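The Inheritance

When Aunt Sirkka died she left the house to the church, the car to the dentist, and to her two surviving nephews, jointly, the feud.

It was a good feud. It had been going for 16 years and concerned a rowboat. Wilfredo, who had married into it, had been told the facts on his honeymoon and had never been able to repeat them in the same order twice. Vilho Kettunen had borrowed the boat in July. He had brought it back in July too, but his cousin held that it was a different July.

The lawyer, Ms. Pesonen, read the clause aloud without looking up. "To be kept in good repair," she said, "and handed down."

"Handed down to whom?" said Vilho. "I've got a cat."

"It doesn't say."

There was also a sum of $1,227 for upkeep. Vilho thought this was generous. His cousin thought it was exactly what Vilho would think.

They were sent out to the hall while she made copies. The coffee in the Premham office came from a machine that wanted a code, and Wilfredo didn't have the code, so he stood holding his mug and read the fire instructions.

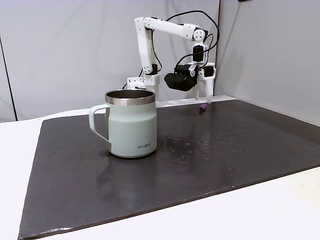

A mint-green mug.

"You could just stop," he said to the pair of them, after the part about the stairwell.

They looked at him the way people look at a man who has suggested selling the silver.

"She went 115 miles on a bus to not speak to me at Easter," said Vilho. "You can't buy that."

"She did it with a bad hip," said the cousin, warming up. "She not-spoke to me the same weekend."

"Did she turn the chair around?"

"All the way around."

Vilho nodded slowly. With him she had only turned it halfway, and Wilfredo could see this going in, finding a place to sit, and taking off its coat. By the time Ms. Pesonen came back with the papers, the rowboat hadn't been mentioned for seven minutes and neither man was speaking to the other about the chair.

They signed on separate pages. Wilfredo was the witness, and drove them both home.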